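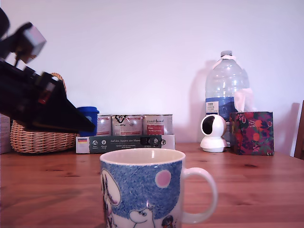 *Gripper on the move over the basket, mug up front, tissues at the back.*

The pitch for the Brerkano project is simple enough. Get 1,000 demonstrations of an arm doing tabletop chores, feed them to a model, and the model will cope with a table it has never met. We have 241. I've been steering the arm for most of them, and I'm less convinced than I was at seven.

My trouble is with the word "diverse." The plan says every example should be diverse, so before each run we shuffle the stuff. The mug goes left, the cans go back, the water bottle swaps places with something. Then I do the same reach I did last time, with the same habits in my wrist. I come in from the left and I slow down too late. A model trained on this will learn a lot about me and very little about baskets.

Flosis, the recording software, gives each run a score out of 100. I got a 94 on one where I hovered for ages because I'd forgotten which object I was supposed to be going for. The score seems to like smooth motion. It has no opinion on whether the motion made any sense, and neither does anybody downstream, as far as I can tell.

The usual answer is that more data washes this out. Maybe. Four of us take turns, and you can tell who was driving within a couple of seconds of playback - one person grabs everything as if it were about to run away. Four sets of bad habits is better than one, I'll give them that. I'd still take 50 runs with notes on what went wrong over 500 more clean ones.

And the failed grabs get deleted! I asked to keep them and was told they'd "confuse training." Those are the runs I'd most want to look at, so I've been saving mine in a folder called Yeoh, after the old test rig, where I doubt anyone will think to look.

We're meant to reach the full number by December. I'll keep driving. I just want to see it try a different kitchen before anyone uses the word "general" in a slide again.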